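Gripper fingers: ridged or smooth for paper cups and thin plastic bottles?
Category: Grippers & End Effectors > Selection and Testing

Our laboratory in Palville is comparing finger sets for a two-arm pouring task with a disposable cup and a single-serving water bottle. The Herkum ridged fingers hold both items, but the cup wall deforms above a low closing force. Would members recommend a smooth pad for the cup side?

Helge Midtbø
Please keep the ridged pair and limit the closing width instead. We completed 261 trials at Dalen with each set, and the smooth pads allowed the cup to rotate 67 times. Wrist cameras should be set up again after any finger change — the tips alter the view.

Gretia Support Desk
Check the cable slack.

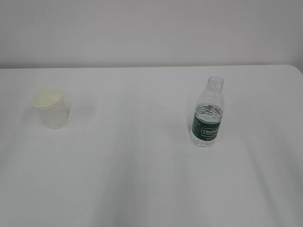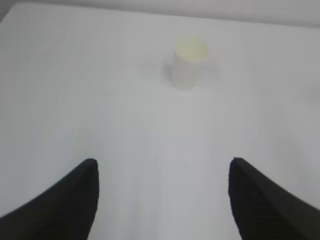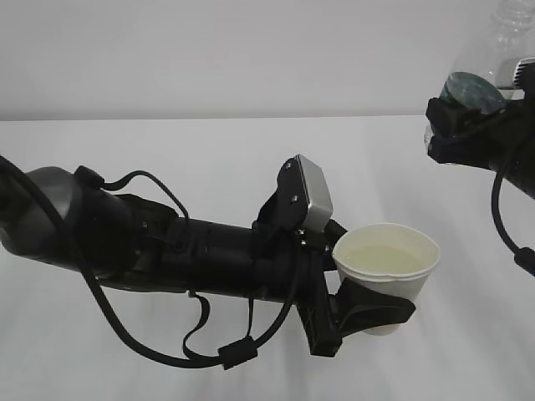

Posted by Kofi Arthur, Palville
Member, Grippers & End Effectors

The fixed view and the wrist view are both recorded during our comparison. I would add to the advice given that the two arms need not carry the same fingers. We intend to test a mixed arrangement in February and will report the results under this topic.

Related topics
Closing width or force limit for soft containers
Wrist camera setup after a finger change
Cable routing on two-arm stations

Contact the moderators | © Community Help Pages | Back to top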